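Nasmont Drinking Water Access Project
Progress report to the Prusico Fund
Prepared by Rupert Kaufmann, project manager
Date of report: 30/03/2026

1. Status

The project is on scope and within the approved budget. One task, the backflow testing at Aklow, is behind the schedule agreed at the start of the grant. The delay does not affect the end date. Details are given under section 4.

2. Background to this period

The grant covers three lines of work at the Nasmont sites: replacement of old supply pipe in the buildings at Aklow and Bogdan, a sampling program for lead and copper at the taps, and temporary drinking water for staff and visitors while the pipe work is under way. The previous report closed with the survey complete and the pipe contractor appointed. Work on the ground began after that report was accepted.

The survey identified three types of supply pipe. Copper with modern joints is being left in place. Copper with lead solder is being replaced where it serves a drinking tap and capped where it does not. Galvanized steel is being replaced in all cases, including runs that serve only hand basins, as corrosion inside the pipe can hold lead and release it later when the flow changes.

3. Pipe replacement

The approved quantity is 300 meters across both buildings. At Bogdan, the ground floor riser and both branch lines have been replaced, pressure tested and returned to service. The test pressure was held for the full period required by the specification and no loss was recorded. Insulation has been refitted on the riser. It has not been refitted on the east branch, where the contractor is waiting for a smaller bore of sleeve.

At Aklow, the main run along the corridor ceiling has been replaced as far as the plant room wall. The wall itself proved thicker than the drawings showed and had to be cored twice. The extra coring was charged at the day rate and has been met from the contingency line. An isolation valve has been added on the plant room side so that the building can be shut down in two halves. This valve was not in the original design. It was approved by the project manager under the minor changes clause and the drawing has been revised.

Old pipe is cut to length, bagged and weighed before removal. Weight tickets are held with the invoices.

4. Backflow testing

Each building has one testable backflow device at the point where the main enters. The device at Bogdan passed. The device at Aklow failed on the second check valve, which did not close tightly under the test differential. A repair kit was ordered. The supplier sent the kit for the next size up, and the correct part arrived 10 working days later than planned. The repair has been made. The retest has to be witnessed by a certified tester from outside the contractor's firm, and the appointment is pending.

Until the retest is passed, the new run at Aklow stays isolated from the drinking taps and the old run remains in use for flushing only.

5. Sampling

The sampling plan lists 28 taps. Each tap is sampled twice: a first-draw sample after the water has stood overnight, and a second sample after two minutes of flushing. Bottles are filled by the sampling technician, labeled at the tap and delivered to the laboratory the same day.

Results to date cover 20 taps. The flushed samples are all below the action level set in the plan. Two first-draw samples at Bogdan were above it for lead. Both came from taps at the end of the same branch, with an older brass fitting behind the wall plate. The fittings have been replaced and the taps are tagged out until the repeat samples are reported. Copper was below the action level in every sample.

The remaining eight taps are all at Aklow and will be sampled once the new run is in service. Sampling them now would describe pipe that is about to be removed.

One batch of results was reissued by the laboratory after the units were printed incorrectly on the first certificate. The values did not change. Both versions have been kept.

6. Temporary drinking water

Bottled water dispensers are provided under this grant for the length of the pipe work. Deliveries have been regular. Demand at Bogdan was higher than estimated during March and the delivery quantity was raised at the standing price. Empty bottles are collected on the same visit as the delivery. The drip trays and taps on the dispensers are cleaned weekly and a log is kept.

7. Budget

Spending on pipe and fittings is in line with the forecast. Laboratory costs are below forecast because the Aklow samples have not yet been taken, and the balance will be needed in the next period. Temporary water is slightly above forecast for the reason given in section 6. The contingency line has been used once, for the additional coring. No transfer between budget lines is requested.

8. Risks

The main risk is the date of the witnessed retest. If it slips past the next period, the Aklow changeover would fall in the weeks when the plant room is closed for boiler servicing, and the contractor would have to return for a separate visit. A second tester has been asked for available dates.

A smaller risk concerns hidden brass fittings of the type found at Bogdan. The contractor has been instructed to open the wall plates at every end-of-branch tap before closing up. Any further replacements will be priced per fitting from the schedule of rates.

9. Work planned for the next period

Complete the retest of the backflow device at Aklow.
Connect the new run to the Aklow drinking taps, disinfect and flush.
Take both samples at the remaining taps.
Report the repeat samples for the two tagged taps at Bogdan.
Fit the outstanding sleeve on the east branch.
Issue revised drawings for both buildings.

10. Site photographs

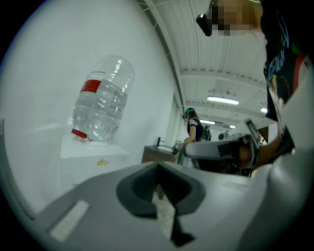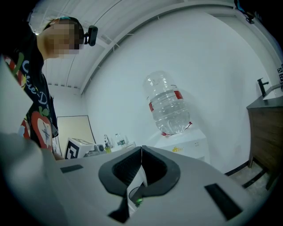
Nasmont site, reporting period to March. The water dispenser is at the left of the first photograph.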